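Textiles and Everyday Life, Unit 2: Color and Dye
Notes by Ashwin Kaimal

Welcome back, everybody! Last time we got a bit carried away with wool (my fault, I do love sheep), so today we pick up where the handout left off, with dye and why some of it stays put and some of it ends up all over your socks.

A dye has to get into the fiber and then hold on there. Cotton is happy to take up water, and color goes in along with it. Polyester hardly drinks at all, so it wants a different kind of dye and a good deal more heat – we'll come to that after the break.

Please write these words down, they come up again in the Tislow reading:
Mordant: a metal salt that helps a dye hold on to the fiber.
Crocking: color rubbing off on whatever touches it.
Shade: in this class, how the color looks on the cloth, folds and all.

Look at how much a blue shifts between a lit surface and a crease.

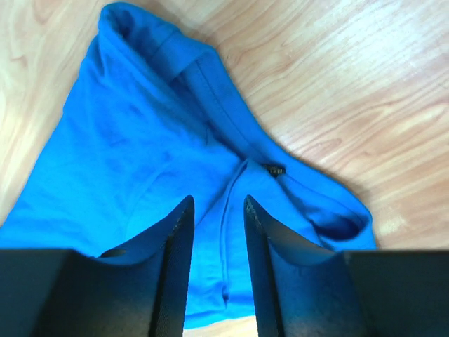
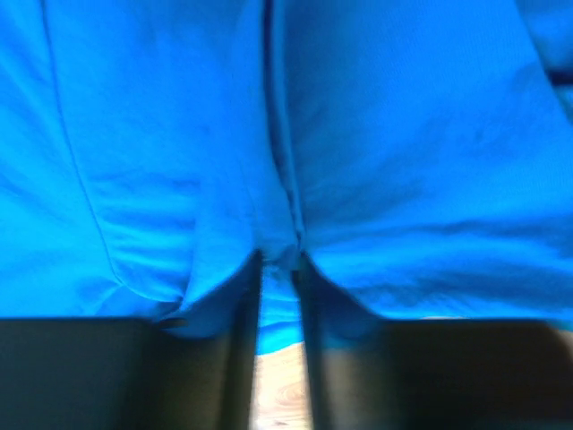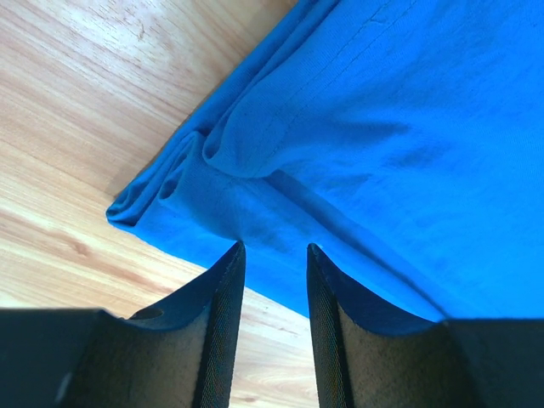
For the lab in April, bring a scrap of undyed cotton that weighs 20 grams or a little over. We'll use 50 grams of salt per pot, and please label your jar before you fill it, I beg you. The Tislow reading is long and rather dry in the middle, but do stick with it as far as the section on indigo. Questions are welcome at the start of next class.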